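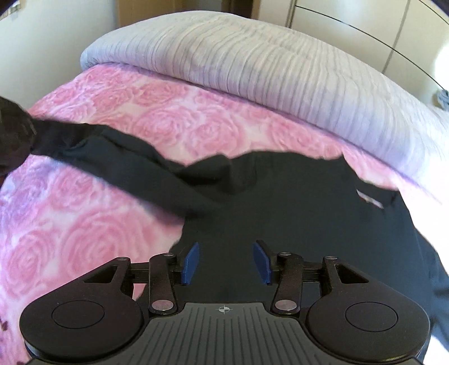

Surely it's the cloth, came one comment under my last post, because black on black would fool anything, and I should try a white tea towel before I blamed the gripper. Fair enough. I did try a white tea towel. I also tried a yellow duster, a pillowcase and nothing at all, and the fault was there every time, so I'm going to be stubborn about this.

For anyone who missed the August posts, I've been doing folding recordings at home for Korneck. You hold the Fumar gripper, you pick up clothes with it, you fold them, and the recordings go off to teach a robot arm in Skirton to do the same. Most of mine are done on the bed, on the rose bedspread, with whatever is in the wash pile.

The trouble is with the opening reading. Each recording carries a little track that says how far apart the blue fingertips are, and the robot leans on that track heavily. It has to know when a hand closed on a sleeve and when it let go. On my unit the track had started to lie. I would squeeze until the pads met, and the reading would say there was still a gap. Open them again and it came back to a slightly different number from the one it started at. The longer the session, the further it wandered.

I didn't spot this myself, I'm sorry to say. I'd been going by the upload page in Gudeta, which puts a green tick next to each recording and gives you a score at the bottom. My score for August was 100 per cent. Out of 1,139 recordings, every one had a tick. I was rather pleased with that until I opened one and looked at the curve. There I was, plainly holding a T-shirt by the hem, and according to the numbers I was holding air.

So what does the tick mean? I asked. The answer from Gudeta support was that it checks that the file is complete and that the track is present. It does not check that the track makes sense. I can see why you'd write the software like that in a hurry. I can't see why you would then call the result "quality" and print it in bold.

Fumar's advice was to redo the calibration, where you open fully, close fully and press the button. I did that. The reading was right for 4 sessions and then off it went again. Their next suggestion was that I was gripping too hard. Possibly I am, but a tool for picking up laundry ought to survive somebody picking up laundry. If there is a correct amount of squeeze I'd like it written down in the booklet, which at present has a page and a half on charging and one line on the fingers.

My own guess is play in one of the linkage joints. With the power off I can waggle one fingertip a hair more than the other, and the waggle is worse after a long go at jeans. I'm not an engineer and I haven't taken it apart, partly for the warranty and partly because I know what I'm like with small screws. It might be something else entirely. What I don't believe is the black cloth theory, much as I can see the appeal. Dark fabric may well make trouble for the pictures, and a twisted-up black T-shirt is a pig to find the shoulders on even with your own eyes. But the number was wrong with nothing in the jaws.

Why am I making a fuss about a few millimetres? Well, think about the other end of it. Somewhere an arm will be told that this is what holding a shirt looks like. If it learns that "nearly shut" means "got it", it will either drop things or clamp down harder to be sure. With a T-shirt that costs you a T-shirt. I gather the plan is for the same arm to be used near people, helping with dressing, and I'd want the word "closed" to mean closed before it went anywhere near a wrist. Korneck say there are limits on the force at the robot end. Good. I've asked what they are and I'm still waiting.

I went back and checked as many recordings as I could stand. In one batch of 27 I'd call most of them usable up to the halfway mark and none of them usable after it. I've sent Korneck the list, with a request that they hold back the whole month until somebody has looked properly. They've thanked me for my "engagement".

In the meantime I've changed how I work, for what it's worth:

- shut the fingers on nothing at the start and end of every recording, so there's a known zero at both ends
- look at the curve before uploading, tick or no tick
- stop and recalibrate whenever I change garment
- write the waggle down in a notebook

It slows everything to a crawl. A replacement unit is supposed to be on its way from Fumar, and I've been promised it is "the same but tightened". Tightened where, they didn't say. I'll run it on the tea towel first and then on the black T-shirt, and I'll put both curves up here, whichever way they come out.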